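3.2 Workcell and task set

The kit under review was the Kurkell bimanual tabletop cell, supplied by Ondell as a packaged product with arms, rail, enclosure panels, wrist cameras and recording software. We leased one unit and ran it as delivered, apart from the wall panels, which we changed between blocks of trials to vary the background. The vendor's default joint limits and gripper force settings were kept for all sessions.

Both arms of the kit share a single aluminum rail along the near edge of the work surface, so that an operator standing behind the rail has the same left and right as the machine. Each trial in the packing task starts from a mixed layout of bags, pouches and books. The operator drives both arms through a pair of leader handles, and the software stores the joint positions together with all camera streams. A session was accepted into the data set only if every stream was present from the first sample to the last. Of the 2,791 trials recorded, 900 were set aside for evaluation and never used in training.

The fixed camera supplies the overall layout, and the wrist cameras supply the close view on which the final approach depends. Figure 4 gives one view of each type.

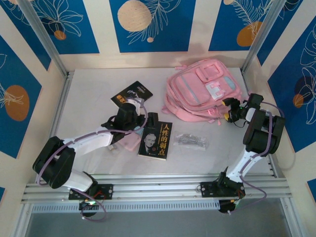
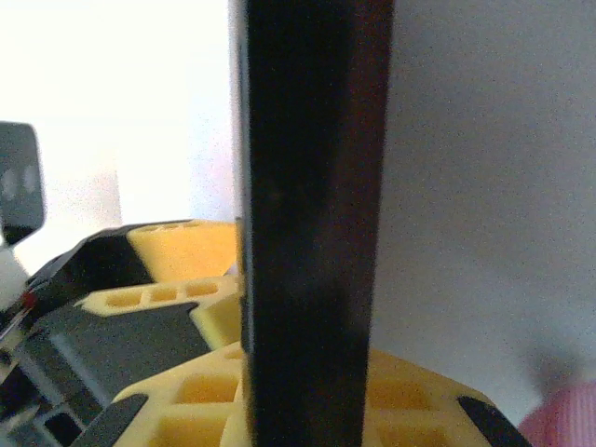
Figure 4. Packing task in the Kurkell cell. First panel: fixed camera, with the left gripper over a small pink pouch and the right gripper beside the backpack. Second panel: wrist-level camera, with yellow lattice parts at the bottom.

3.3 Camera coverage and occlusion

The fixed view resolves large objects well. In the first panel of Figure 4, the backpack and the two black books can be separated from the pale table without difficulty, and the title 人性的弱点 is legible on one cover. The clear plastic bag next to that book is a harder target, as its outline depends on whatever lies under and inside it. Part of the other book is covered by the left gripper. Overlap of this kind is common when an arm works over the middle of the table, and a second view is needed to deal with it.

The wrist-level view has its own limits. In the second panel of Figure 4 a black vertical bar, most likely a gripper finger, takes up the middle third of the width. The upper left is nearly washed out, while the wall to the right of the bar is evenly exposed. Only a small area of pink textured material shows at the lower right, slightly out of focus. A policy given this view alone would have little on which to base a choice of target.

We therefore compared three input settings: fixed camera only, wrist cameras only, and all cameras together. The network, the training schedule and the random seeds were the same in each case. Each setting was scored on 100 physical runs with layouts drawn from a common list, and a run was stopped by the operator if either arm reached a joint limit. Exposure was left on the vendor's automatic setting. Locking it requires the Kerslake driver package, which Ondell sells separately and which was outside the scope of this review.

Calibration followed the procedure in the product manual. The first calibration was done by Cheng and repeated independently by Procházka on 10/31/19, with no change made to the mounts between the two. The Justia export tool, also part of the kit, writes the resulting camera parameters into each session file. Sessions exported before the second calibration were reprocessed so that a single set of parameters applies throughout.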